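# Chapter 2: Interpreting Objects on Display

An exhibition is an argument made with things. A painting, a uniform, a letter, or a ticket stub may have little to say on its own, but once it is placed beside other objects and given a label, it begins to support a claim. This chapter introduces the methods by which museum staff choose, arrange, and describe objects in exhibitions devoted to a single life.

The running case is the Cumalside Museum's exhibition on the distance runner Zorica Kolev. The museum received 3,169 items from her family, most of them papers, and displayed 40. Curator Mimoza Kovačević was responsible for the selection. Her working notes, quoted in Section 2, show how she weighed fame against evidence. The best-known item in the gift, a pair of racing shoes, was nearly left out, as no record tied it to a particular race. It was shown in the end with a label that stated the doubt plainly.

## Before You Read

Visitors rarely read every label. Many enter a gallery, turn to the nearest large object, and leave by the route that seems shortest. Curators therefore plan for partial attention. A biographical exhibition may follow the order of a life from birth to death, or it may be grouped by theme — training, travel, family, public image — so that each room can be understood alone. Both plans have costs. The first can make a career appear more orderly than it was, and the second may confuse visitors who do not already know the main dates.

Labels carry a heavy share of the work. Othmane Ashour, who edited the text for the Kolev exhibition, required that the opening sentence of each label refer to something the visitor could see. Background came second. Students will practice this rule in the exercises.
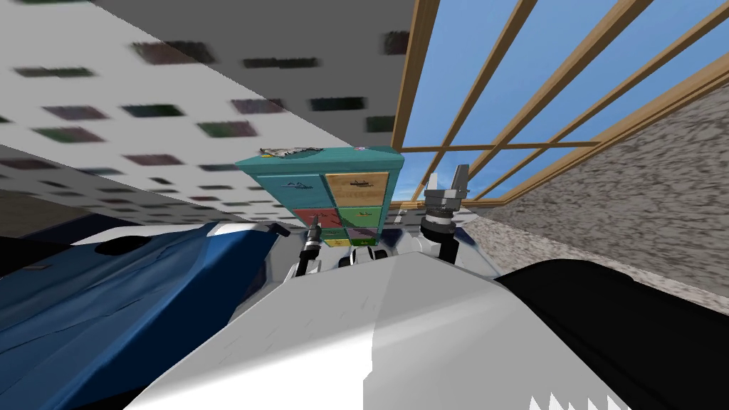
The question of ownership also deserves early notice. Some objects on display are loans, and the lender may set conditions on light levels, wording, or the length of the showing. The Kolev exhibition included two loans from the Nikolaidis Collection, both of which were returned in August, before the closing date. Their places were filled with facsimiles, marked as such.

## Key Terms

**Provenance:** the record of an object's ownership and location over time.

**Facsimile:** an exact copy shown in place of an original.

**Object label:** the short text placed beside a single item.

Section 1 begins with provenance and the documents used to establish it.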